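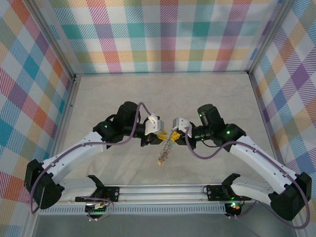
Ralelville Residents Board > Local Politics > Ranked ballots for town council?

Started by murkard_mills, 14 Apr 2018

murkard_mills
I went to the open house at the library last night and came home so fired up that I have to write it all down before I forget half of it. The charter question is going on the December ballot! We will get to vote on whether council seats are filled by ranked ballot starting with the next full election. I have wanted this since I moved here.

Quick version if you missed it. You'd rank up to four names per ward. If your first pick is dropped, your vote moves to your second, and so on until somebody has more than half of the ballots still in play. Marloes Mulder gave the talk and she was great, very patient, did a practice round with pie flavors (rhubarb came from behind to win, I'm still thrilled).

The petition needed 1,000 valid signatures and came in at 1,061 after the clerk threw out the bad ones. So it was close, but it's in.

tollgate
Good for you all, and I mean it, but I'm a no. We have three wards and most years only two people run in each one. Ranking two people is just voting with extra steps.

senan_m
tollgate, don't you think only two run because a third gets yelled at for splitting the vote? I'm Senan Madigan, I ran in the Radmont ward last time and I had grown adults come up to me in the hardware store and ask me to drop out. Nice people, some of them had my opponent's sign AND mine in the yard. I lost by a mile and I'd love to do it again, but under these rules.

tollgate
I remember that race. You also got in three weeks before the filing deadline and didn't knock on a door north of the creek.

senan_m
Ha, fair. It rained a lot.

pennywhistle
What does it cost? That's my only question, and the flyer skips it.

murkard_mills
It came up! The county machines can already read a ranked ballot, so the town would pay for a longer ballot and a mailer explaining it. The number given was $4,000 for the first election. I wrote it down.

pennywhistle
OK, that is a lot less than I was bracing for. Is the mailer in that number or on top of it?

murkard_mills
In it. Let me check with Marloes though, I was scribbling fast.

virgil_d
Poll worker here. I like the idea a lot and I'll vote for it, but please let's talk about election night. At the Nic Giolla precinct we had 80 people in line at closing last time, with a simple ballot. A longer ballot means more time in the booth and more people spoiling one and asking for another. I'd want one more table and two more people in that room, and nothing in the draft covers that.

tollgate
Thank you Virgil. See, this is what I mean. It all sounds lovely with pie.

virgil_d
I liked the pie! I said I'm voting yes. I want it done right, that's all. Also the last count would have to wait for the mail ballots, so no winner the same night in a tight ward. People should hear that now and not in the parking lot at ten p.m.
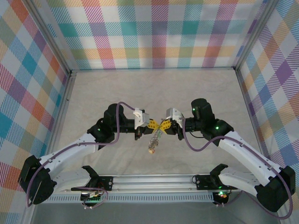
Page 2: Replies, oldest first

colm_on
Catching up on this whole thread over breakfast. Colm Ó Néill, Murkard Road. I was on the fence until Virgil's post and oddly it moved me toward yes, since those are problems you can fix with a bit of planning. Has anyone read section 5 of the draft? It says a voter who gives two names the same rank has that ballot "set aside." Set aside for that round, or for good? Big difference.

murkard_mills
Ooh, good catch. I had read right past that.

marloes_mulder
Hello everybody, a neighbor sent me the link. Two answers. The mailer is included in the $4,000. On section 5, the intent is that any rank above the tie still counts, and the ballot stops at the tie. Colm is right that the wording doesn't say so. The clerk is taking written comments on the draft, so please send that one in, Colm, in your own words. I'll send mine too.

colm_on
Will do it today.

tollgate
And what about people who only want to mark one name? My mother is not going to rank anybody.

marloes_mulder
She can mark one and stop. It counts for that person as long as they're in the running.

tollgate
Fine. Still a no, but I'll quit telling her she has to fill in four.

pennywhistle
I've gone from no to maybe. Virgil, would you put the extra table in a comment to the clerk? I'd sign it.

virgil_d
Writing it tonight. I'll post a copy here first so you can all pick at it.

senan_m
I'll sign. And tollgate, I'm starting north of the creek this time, so put the coffee on!

tollgate
Decaf.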